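Gomolier – simulated tabletop tasks for testing how policies cope with clutter

Version of 03/11/2018

What's in the release

Gomolier holds 200 recorded runs of a simulated arm doing short pick-and-place jobs in a storage room. We made it to answer a question that had been bugging us for months: does a policy trained in a bare room fall apart once the room fills up with shelves, racks and boxes it never needs to touch? We're really pleased with how cleanly the results came out, and we'd love other people to poke at them.

Each run comes with rendered views, joint angles, gripper state and a success flag. The arm stays on the worktable throughout. What varies is the start pose, the lighting and the objects on the table and on the shelves behind it.

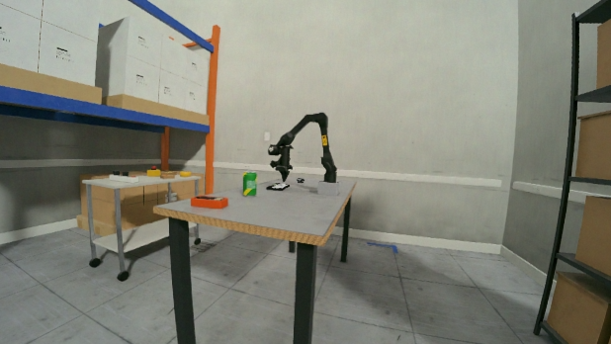 Training used the bare room only. We then tested on 38 layouts, split into the Vadley set (table objects changed, background fixed) and the Ikitz set (background changed, table objects fixed). Keeping the two apart was the best decision we made – an earlier version mixed them, and we couldn't tell which change was doing the damage.

Main result

Background changes hurt far more than we expected. Moving objects about on the table cost the policy very little. Adding random background textures in training won back most of the loss, and it took 2 extra lines in the config!

Known problems

Layouts 2 and 3 in the Ikitz set share a lighting file by mistake. Contact with very small parts is a bit springy, so please don't read much into grasp forces.

Running it

Unpack the archive next to the Sinaga loader and point the loader at the top folder. Older copies from January use a different joint order and won't load. Bug reports are very welcome, with the run number if you have it.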